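Spannbettlaken-Streit in der Wohnanlage Festora: Waschküche bekommt eine neue Ordnung

9. Oktober 2025

Die Wohnanlage Festora hat nach vier Monaten Verhandlung wieder eine Waschküchenordnung. Sie umfasst 59 Punkte, neun mehr als die alte, und regelt unter anderem, wie lange ein fremdes Spannbettlaken in der Trommel liegen darf, bevor man es anfassen muss. Die Antwort lautet: zehn Minuten. Gefordert worden waren zwei Minuten einerseits und »bis zum nächsten Morgen« andererseits.

Auslöser war ein Vorfall im Juni. Damals hatte eine Mieterin aus dem dritten Stock ein tropfendes Laken aus der Maschine geholt und auf den Trockner gelegt. Der Besitzer empfand das als Eingriff in die Privatsphäre und hängte einen Zettel auf. Auf den Zettel folgte ein zweiter Zettel, der im Wesentlichen die Rechtschreibung des ersten behandelte. Bis Monatsende war die Tür zur Waschküche so dicht beklebt, dass die Klinke freigeschnitten werden musste.

Die Hausverwaltung Benjelloun beauftragte daraufhin die Mediatorin Benvinda Vieira, die bis dahin vor allem Erbengemeinschaften betreut hatte. Erbengemeinschaften, sagte sie am Donnerstag, seien ruhiger. Da gehe es nur um Häuser.

126 Mietparteien waren zur Abstimmung aufgerufen. Am längsten gestritten wurde über Punkt 14, das Zusammenlegen. Wer fremde Bettwäsche aus der Maschine nimmt, muss sie künftig nicht falten, darf es aber, sofern »das Ergebnis als Faltung erkennbar ist«. Ein Antrag, Spannbettlaken davon auszunehmen, scheiterte knapp. Die Gegner hatten argumentiert, man könne das lernen. Vorgeführt hat es an dem Abend allerdings keiner von ihnen.
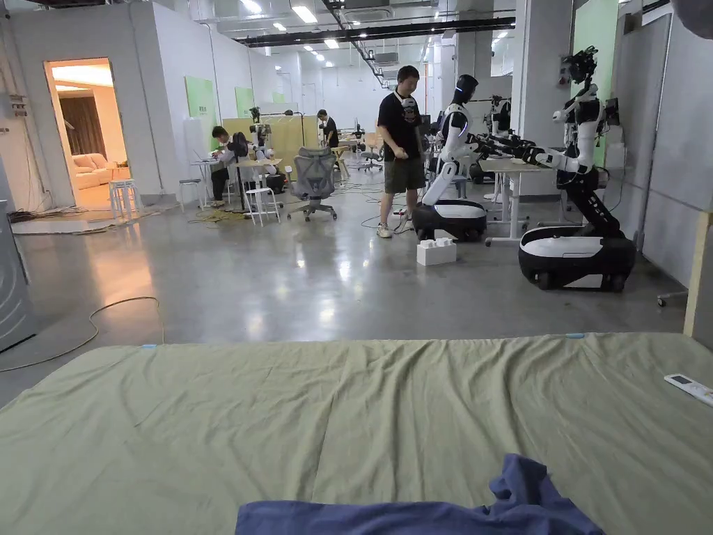
Grün, gespannt und trotzdem faltig: Bettwäsche bleibt ein schwieriges Thema.

Neu ist auch die Buchung der Waschzeiten. Statt der Liste mit dem Bleistift an der Schnur gibt es jetzt das Portal Fikeo, über das jede Wohnung zwei Termine pro Woche reservieren kann. Der Bleistift war zuletzt dreimal ersetzt worden, die Schnur nie. Wer seinen Termin verstreichen lässt, bekommt eine Erinnerung, nach der zweiten eine Sperre bis zum folgenden Montag. Für Mieter ohne Internetzugang führt die Verwaltung weiterhin eine Liste. Sie hängt an der Tür, an einer neuen Schnur.

Nicht geeinigt hat man sich beim Weichspüler. Der Vorschlag, parfümierte Mittel nach 20 Uhr zu untersagen, wurde vertagt, nachdem zwei Anwohner denselben Duft einmal als »Frühlingswiese« und einmal als »Körperverletzung« beschrieben hatten. Vieira will das Thema im kommenden Jahr gesondert aufrufen und hat angekündigt, ihr Honorar bis dahin zu überprüfen.

Die Ordnung gilt ab November. Der Besitzer des ursprünglichen Lakens hat sich nach Angaben der Verwaltung inzwischen eine eigene Waschmaschine gekauft. Wegen der Schleudergeräusche liegen drei Beschwerden vor.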